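Want a job where you put the same spoon away all afternoon? Zunduvari is paying people to do pretty much that, and I spent a morning in Plomton watching them. More on the spoons in a second. First, the news!

The company says it has finished the first 334 examples in a planned set of 500, all of them kitchen chores done with a pair of robot arms. The arms don't know how to do any of it yet. A person runs them by hand, the computer records every twitch, and once the pile is big enough a learning system called Derkach gets to study it and (fingers crossed) start working out the moves without anybody steering. The plan is to have the full set done by March.

I figured this would be quick work. Pick up thing, put down thing, next. Nope! A single good example can eat up most of a coffee break, and the folks at the controls toss out more tries than I expected. If the arm bumps something, or the operator changes their mind halfway through, that one gets flagged and somebody decides later if it's worth keeping. A few of the fumbles stay in on purpose, provided the operator recovers, so the system can see what getting out of trouble looks like. 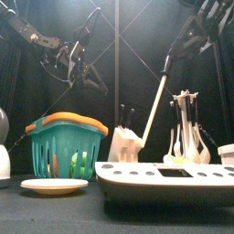 Zunduvari builds its practice kitchens small, so everything is within reach of the 2 arms and a whole setup can be changed over between sessions. I kept wanting to tidy it myself. The arm on the right has a long wooden handle in its clamp, down beside the white knife block, while the other one hangs over the gap between the block and a teal basket with its fingers open. I asked if an arm with nothing to do is wasted data, and got a very firm no. Knowing when to stay out of the way is part of the lesson, apparently, and waiting gets recorded right along with everything else.

The operators work in shifts of around 6 hours with plenty of breaks, and they swap chores often so nobody's personal style takes over the set. You can see why that matters once you've watched a couple of them. One goes at a handle fast and from the side, another creeps down on it from the top like it might bite. Both count, and Zunduvari wants plenty of each.

So what happens at 500? Training starts, and then comes the part I'd really like to be there for, when Derkach gets the arms to itself and a kitchen laid out in a way it hasn't met before. The company wouldn't guess at how well that will go. It did say a second set is already penciled in at its other site, in Bruvach, with different utensils and messier counters, and that it's looking for more operators there. No robotics background needed, just steady hands and a lot of patience. I tried the controls for one go and dropped my spoon twice, so I won't be applying.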